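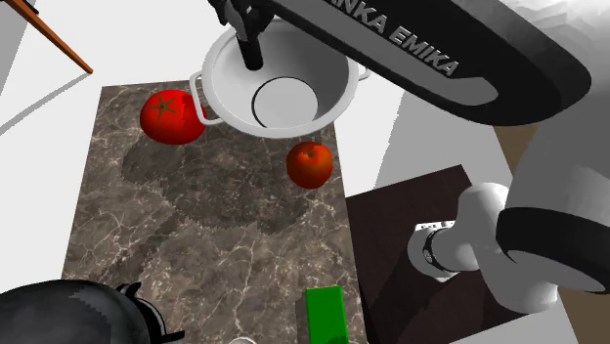

The kitchen robot that passed every test it set itself

Bramix has spent two years telling anyone who will listen that its kitchen software is ready. The pitch is simple. Train a robot arm in a simulated kitchen, let it practise until the mistakes have been squeezed out, then hand the lot over to a real arm on a real worktop. In November the firm published its figures: 1,313 attempts at placing an object in a pot, 1,211 of them successful.

Then someone at Iltton, the care home group that was meant to host the first trial, asked to see the replays.

Most of them look fine. The arm comes in over a dark marble counter, a tomato and an apple lying either side of a white pot, and the gripper drops down inside it. You could watch a few of these over lunch and come away quite impressed. The trouble is in the force logs, which Bramix hadn't put in its report and didn't send until it was asked a second time. In 200 of the runs marked as successes, the gripper had pressed against the inside of the pot hard enough to trip the safety stop on a real machine. The simulator had no such stop. It let the finger push, let the pot put up with it, and ticked the box.

How does a fault like that get through? The answer is dull. The scoring script asked one thing at the end of each run: is the object inside the pot? It didn't ask what had happened to the pot on the way. Dela Amoah, who wrote the first version of the script at Bramix and has since left, told me it was meant to last a fortnight. "It was a placeholder. I put a note at the top saying so. The note was still there when I went."

Bramix calls this a reporting error. I'd call it a safety matter, and I think most people would if the arm were going to work next to someone's grandmother. A stiff arm pushing on a pot that won't move can tip it, crack it or send it across the counter. Fill the pot with soup and you have a different sort of accident altogether.

The firm has now added a contact limit and rerun a small batch. It let me watch 10 of them on a Sunday morning, on a screen in a meeting room with the blinds down. Four stopped early with a force warning. Those are honest failures and I was glad to see them - it was the first time the system had admitted to any. The other six ended with a pass, though the viewer has no way of showing how close each one came to the limit. I asked for that number. It is being looked into.

The close views are the hardest to judge. A small grey sphere sits on the flat disc at the bottom of the white bowl, with the gripper's black fingers reaching in below it on the screen, and you have to take the software's word for how hard anything is touching anything else.
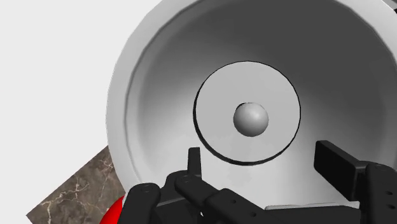
Hervé Royer thinks I am being unfair. Every simulator leaves things out, he told me, and the sensible thing is to find the gaps before a real arm does, which in his view is just what happened here. He would sooner have a fault in a replay than in a kitchen.

Fair enough, but Bramix didn't find this gap. Its customer did, after the figures had gone out and a date had been pencilled in. Iltton has put the trial off and wants the contact limit tested by an outside lab, Stendel, with the full logs handed over at the start. Bramix says it has agreed in principle. When I last asked, the logs hadn't been sent.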